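Primholm in November, or How I Went to See Some Perennials and Came Home With a Sedge

Posted Nov 5, 2020

I have been on the mailing list of Primholm Nursery for so long that I can't remember signing up. Twice a year a postcard comes inviting me to walk the growing grounds, and twice a year I put it on the refrigerator and go nowhere. The June one always lands the week everything in my own yard needs staking. The fall one always lands when I'm sulking about the yard in general. This fall I was sulking so hard that a two-hour drive looked like an improvement.

The open day was by appointment, masks on, small groups. My group was me, a couple who were redoing a slope, and a man named Shahzad Bangash who had brought his own trowel. He was told at the gate that he wouldn't need it. He kept it in his coat pocket anyway, and I could see the handle all morning.

A word on going to a nursery at this time of year. There are no flowers. If you want flowers, go in summer with everybody else and stand in line for the restroom. In fall you get stalks, seed heads, brown mush where the hostas used to be, and a staff with time to talk to you. I liked it better than any garden tour I've paid for.

Noémi Sipos took us around. She runs propagation, and she has the calm of a person who has killed more plants than you will ever own. We started in the division shed, where they break up the stock plants before winter. I've always divided my daylilies with a spade, a lot of grunting, and a fair amount of apology. She uses an old bread knife. She stood a clump of Siberian iris on end, looked at it for a second or two, and had it in pieces before the slope couple had finished asking whether fall was too late.

(It is, for them. Their ground freezes early. For the nursery it's fine, as everything goes into pots and under cover. I wrote this down and underlined it, having lost a whole row of iris to exactly this kind of optimism.) 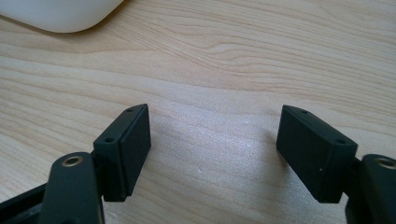

From the shed we went to the hoop houses. There are nine of them, and seven were full to the door. The other two were waiting for new plastic that had been on order for longer than anybody wanted to discuss. It was much warmer inside and my glasses fogged up over the mask, so I can report that house one contains green shapes.

House two was sedges, and here I have to confess to a prejudice. I've always thought of sedge as what you plant when you've given up. It's grass for people who don't want to mow and don't want to explain themselves. Noémi let me say all this out loud and then walked me down to the end of the bench, where they keep the trays of Pennsylvania sedge that go out to people with dry shade and tree roots. I have dry shade. I have tree roots. I have spent more on astilbe for that corner than I spent on my first car, and the astilbe has died every time, crisply.

"How often do you water it?" she asked.

I said often enough. She waited. I said not really at all after the Fourth.

She picked up a tray of sedge and handed it to me, and that was the end of the consultation.

The trial beds are out past the last hoop house, up a rise, in the wind. Primholm grows things there for three winters before putting them in the catalog, on the theory that anything can look good for one. Each plant gets a stake with a number, and this year's rows ran up to 237. Fahad Tanoli looks after the beds and writes up the notes, and he let us read some of them. I could have stayed all day. The catalog is full of words like "vigorous" and "charming." Fahad's notebook says things like "flopped again," "rabbits," "seeded into path, into gravel, into next bed," and, for one very expensive coneflower I happen to own, "why."

A few things I took from the trial beds, in no useful order:

The tall asters that had been cut back by half in June were standing up. The ones next to them, same plant, left alone, were lying across the path like they'd had bad news. I've read this advice every year of my gardening life and never once followed it. I can't bring myself to cut a plant that's doing well. Apparently I prefer to trip over it.

Leave the stems. They don't cut anything down until spring, apart from the peonies and anything with mildew. The beds looked a mess, a handsome sort of mess, with finches all over the coneflower heads. I plan to tell my neighbor that my front yard is a trial bed.

Barrenwort will grow under a maple. It takes its time. Fahad said the patch we were looking at did nothing for so long that he had it marked for removal, and then it filled in.

Spacing. Their plants have so much room! I put mine in like I'm packing a suitcase.

We finished in the potting room, where there was coffee, and where Humaira Cheema was giving a short talk on seed that needs a cold spell before it will sprout. I had expected a slideshow. She had a bucket of damp sand and a stack of sandwich bags. You mix the seed with the sand, write the name on the bag, write the date on the bag, and put it in the back of the refrigerator. She said "write the name on the bag" four or five times, looking at each of us in turn. I have a bag in my refrigerator right now that says "good one." It's been there since last year.

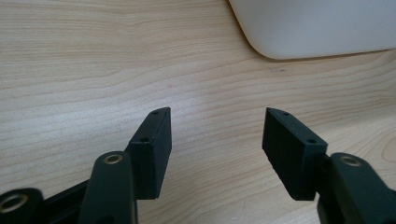 Blond wood, with its grain running in long wavy streaks.

Shahzad asked most of the questions. He wanted to know about milkweed, then about milkweed on clay, then about milkweed on clay where a dog goes. Humaira answered all three without blinking. The slope couple asked about something called creeping anything, and were steered firmly away from two of the plants on their list, one of which I have. I didn't speak up. Mine is behind the garage and I'm told it's now also behind the garage next door.

There was also a sale table, of course. I had set myself a limit in the car, and I'm pleased to say I remember what it was. Fall prices are low, the plants look terrible, and it takes some nerve to hand over money for a pot of dirt with a brown stub in it. I bought five stubs. Normunds Koppel, who was at the register, turned each one over, knocked it out of its pot and showed me the roots before ringing it up, so I'd know there was somebody home. No garden center has ever done that for me. The last one I went to tried to sell me a ceramic frog.

What I'd complain about, if anybody asked: the parking is a field, and it's the low end of the field. The signs from the county road are painted a nice tasteful green, so you see them once you've passed them. And the map they hand you at the gate has the trial beds on the wrong side of the pond, which cost the slope couple some time and one clean pair of shoes.

If you're thinking of going, call first. They were keeping groups small and filling up, and I don't know what they'll do about the June one. Wear boots. Bring a tray or a box for the back seat, as they're out of cardboard flats. Ask Fahad about the coneflowers only if you don't own any.

The sedge went in the next morning, under the maple, in the hole left by the most recent astilbe. I spaced the plugs the way Noémi told me to, stood back, decided it looked awfully bare, and moved them closer together. Then I thought of the notebook and moved them back. It rained that night, which is more watering than the astilbe ever got out of me. I'll put up a picture in spring if there's anything to see, and if there isn't, I'll be writing about tomatoes.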